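# Why Do Arches Stay Up?

Stack some blocks to make two towers. Now lay a ruler across the top. You have built the simplest kind of doorway. Builders call the two towers posts and the ruler a lintel.

A lintel works well if the gap is small. If the gap is wide, there is a problem. Stone is very strong when you squeeze it, but it is weak when you bend it. A long stone lintel sags a tiny bit in the middle, the bottom edge gets stretched, and a crack can start there.

An arch gets around this. It is made of many smaller stones set in a curve. Each stone is a wedge, a bit wider at the outside of the curve than at the inside. The weight from above presses the wedges together, so all of the stones are being squeezed and none of them has to bend very much.

## Round and pointed

A round arch is half of a circle. If you want it to be twice as wide, it has to be twice as tall as well. That was a nuisance for builders who needed wide arches and narrow arches in the same row.

A pointed arch is made from two curves that lean toward each other and meet at the top. The builder can make it tall and thin or low and wide. It also sends more of the weight down and less of it out to the sides.

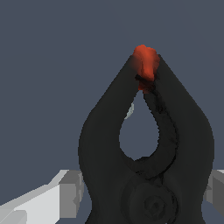

*Two curved sides that lean in and meet at a point.*

## Pushing outward

Every arch pushes outward at its feet. You can feel this with a friend. Stand facing each other, put your palms together, and lean in. Your feet want to slide backward. The feet of an arch want to do the same thing, so something has to hold them in place. It might be a thick wall, a heavy block of stone, or another arch leaning from the other side.

The old bridge at Pavdale has 3 arches in a row. The ones next to each other push against each other, and the two at the ends push against the river banks. The bridge is built from 2,605 cut stones. In the town of Ulov there is a market hall with pointed arches down both sides, and the walls behind them are as thick as a bed is long.

## How do you build one?

An arch can't stand until the last stone is in. While they work, builders rest the stones on a wooden frame called centering. They start at the bottom on both sides and work up. The stone at the very top of a round arch is the keystone. Some pointed arches have one too – others just have a joint where the two sides meet. When everything is in place, the frame is taken away.

## Try it yourself

You will need a grown-up, a large potato, a table knife, and a bowl.

1. Turn the bowl upside down. This is your centering.
2. Ask the grown-up to help you cut the potato into seven wedges, all the same size.
3. Lean the wedges over the bowl in a curve, with the narrow sides facing in.
4. Put a heavy book against each foot.
5. Slide the bowl out slowly.

If it falls, trim the wedges so the sides fit flat against each other and try again. Then move one of the books away and see what the feet do.

## Words to know

**Lintel** – a straight beam across the top of an opening.

**Keystone** – the stone at the top of an arch.

**Centering** – the frame that holds up an arch while it is being built.

**Span** – the distance from one side of an arch to the other.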